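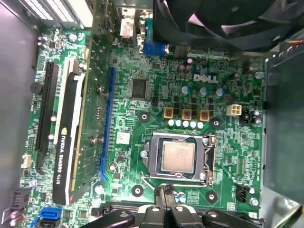 Teleoperation Working Group, PC Disassembly Cell
Minutes of the meeting held Wed 23 November, Wernport lab, second floor

Present: Hajar Morsy (chair), Justinas Šimkus (minutes), two operators from the Dornby shift, one representative of Allden by phone
Apologies: Ahuja integration team

1. Minutes of the previous meeting

Accepted with one correction. Under item 4, "leader arm gain" should read "leader arm damping". The gain was not changed.

2. Status of demonstration recording

2.1 The group has 3,301 accepted demonstrations across all tasks in the cell. Of these, 704 are on the tower case with the Dell board. The remainder are on the small form factor cases and the loose-board fixture.

2.2 JS reported that the tower case is the slowest of the three to record. The graphics card and the drive bay side limit the approach angles, and operators have been bringing the gripper in from the CPU socket end of the board. From there the fingers sit low in the wrist view and hide part of the long black connector slot along the board edge. The socket itself stays visible, including the retention lever on its lower left side.

2.3 HM asked whether the approach direction is fixed in the operator instructions. It is not. Dornby operators use the socket end by habit. Wernport operators vary. Agreed that variation is acceptable for the approach, but the start pose must be the written one.

2.4 Rejected episodes for the tower case were reviewed. Main causes, in order of frequency: operator paused for too long with the fingers closed; wrist view blocked by the fan shroud during the approach; clutch released in the middle of a motion. No change to the rejection rules.

3. Hand guiding compared with remote control

3.1 Two methods were tried on the retention lever task. In the first, the operator holds the arm behind the wrist and moves it directly, with gravity compensation on. In the second, the operator uses the leader arm at the desk and sees only the wrist view and the overhead view.

3.2 Each method was recorded for 20 episodes by the same two operators. Hand guiding gave shorter episodes. It also put the operator's forearm in the overhead view in most of them, and those recordings cannot be used for training with the overhead camera enabled.

3.3 The Dornby operators prefer hand guiding for the first few tries on a new case, to get a feel for the clearances, and the leader arm after that. They noted that force at the lever is hard to judge through the leader arm. Contact is felt late.

3.4 HM proposed keeping both: hand guiding for familiarization only, not recorded, and the leader arm for all recorded episodes. Agreed. JS to update the operator instructions.

4. Latency

4.1 Delay between the leader arm and the follower was measured at nearly 60 ms on the Wernport desk. Dornby has not been measured since the network switch was replaced.

4.2 Allden asked that the measurement be made with the wrist camera stream running, as in normal recording. Agreed.

4.3 The video delay is separate and was not measured. HM considers it the larger of the two. To be added to the test.

5. Task definitions

5.1 The current list for the tower case is: release the CPU retention lever; unplug the blue SATA connector; remove the graphics card (Quadro K420).

5.2 The card removal task was discussed at length. At present the episode begins with the bracket screw in place and the operator has to switch tools partway through. Tool changes account for much of the episode length and are not used by the learning team. Agreed to split the task. Screw removal becomes its own task with its own start pose. Card removal starts with the screw already out.

5.3 The operators asked for a rule on touching the capacitors near the Dell logo when withdrawing. Light contact has been accepted at Wernport and rejected at Dornby. Agreed: any contact with the capacitors is marked in the episode notes, and the episode is kept unless a part is bent.

5.4 Reinserting the card as a task was deferred to the December meeting. HM is doubtful that the present fingers can hold the card squarely enough. Ahuja to be asked for their opinion.

6. Equipment

6.1 The finger pads on the Wernport gripper have been replaced. Recordings before and after the change will carry different hardware tags.

6.2 The wrist camera bracket worked loose twice. Thread locker has been applied. Operators are to check the view against the reference picture at the start of each shift and stop if the socket has moved from its marked position.

7. Actions

JS: update operator instructions (3.4) and the capacitor contact rule (5.3).
JS: write start poses for the two split tasks (5.2).
Dornby: repeat the latency test with the stream running (4.1, 4.2).
HM: add video delay to the test procedure (4.3).
HM: write to Ahuja on card insertion (5.4).

8. Next meeting

December, at Dornby. Date to be set by email. Meeting closed at 11:40.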